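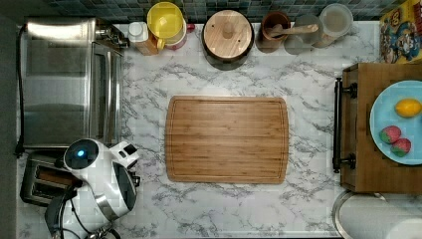 Kitchen > Boards & Prep > Bamboo

The Karkley Bamboo Cutting Board with Juice Groove

If you only have room for one board on your counter, we'd like it to be one you don't mind looking at all day. The Karkley is a plain rectangle of bamboo in a warm honey brown, with rounded corners and a shallow groove that runs all the way around just inside the edge. We've sold it for years now, and it is still the board most of us at Londeck have in our own kitchens (some of us have two, and one person, who would rather not be named, has three).

It looks especially nice against stone. On white marble with gray veining the color of the bamboo really comes forward, and it warms up a counter that might otherwise feel a bit chilly next to a steel toaster oven and a row of canisters. It does just as well on butcher block or plain old laminate, so please don't think you need a fancy kitchen to own one.

About the bamboo

The board is made from long narrow strips pressed together side by side, and you'll see their fine lines running across the face. No two boards match exactly. Some come out a shade lighter, some have a darker strip or two, and after a few months of oiling they all deepen a little. If you are ordering a pair and would like them close in color, write that in the notes box at checkout and whoever is packing will go through the shelf and do their best for you.

Bamboo is a firm surface, though kinder to a knife than glass or stone. You will want to keep your knives honed as you would with any board, and you'll find that light knife marks fade quite a bit once they have been oiled over.

About the groove

The groove is there for tomatoes, peaches, a rested roast chicken, watermelon in the summer – anything that runs. We kept it shallow on purpose. Our first version, the old Plultus board, had a deep channel that held plenty of juice and also held plenty of everything else, and people wrote to us about scrubbing it with a toothbrush. This one wipes out with the corner of a sponge. It will catch the juice from ordinary slicing and carving, but for a very large roast we'd still set a rimmed tray underneath.

Both faces are sanded smooth, but only the top has the groove. Plenty of customers keep the flat side for bread and rolling out small pieces of dough, and the grooved side for meat and fruit. That's a habit we'd gladly encourage.

Finding a place for it

Give the board some open counter on every side if you can. It makes chopping so much more pleasant when the onion skins have somewhere to go, and you can slide a bowl up beside it without knocking into the crock of wooden spoons. We like to push the canisters and jars back against the backsplash and leave the middle of the counter to the board. When you're finished, stand it on its long edge to dry, away from the stove or the toaster oven. Steady heat on one side is the quickest way to make any bamboo board bow.

Looking after it

Every board leaves us with one coat of food-grade mineral oil on it. Give it another coat before you use it the first time, and then once a week for the first month. After that, oil it whenever it starts to look pale or feel dry to your hand.

Wash it by hand in warm water with a little dish soap, both sides, and dry it with a towel straight away. Please don't put it in the dishwasher and don't leave it soaking in the sink, not even for the length of a phone call. For garlic or onion smells, scatter coarse salt over the top, rub it in with half a lemon, leave it for 4 minutes and rinse.

If the surface gets fuzzy or rough after a year or two, a light going-over with 300 grit sandpaper, along the lines of the bamboo, will bring it right back. Wipe off the dust and oil it well.

Our Tuncer Board Oil comes in a 100 ml bottle and is sold separately. One bottle lasts most households a good long while.

From a customer

"I bought the Karkley for my daughter's first apartment and ended up keeping it, so then I had to order hers all over again. I use it every single day. The groove has saved my counter from more tomatoes than I can tell you, and it still looks lovely left out." – Sevim Ertürk

Details

Item no.: 293
Material: bamboo
Finish: food-grade mineral oil
Shape: rectangular, rounded corners
Juice groove: one side, full perimeter
Care: hand wash only
In the box: one cutting board and a folded care card

Shipping and returns

Boards ship flat in recycled cardboard. If yours arrives with a chip, a split or a corner that isn't right, send us a photo and we'll put a new one in the mail. Unused boards can be returned for a full refund, and we're happy to swap for a different one if the color wasn't quite what you had in mind.

You may also like: Tuncer Board Oil, Karkley Bread Board, Londeck Cotton Dish Towels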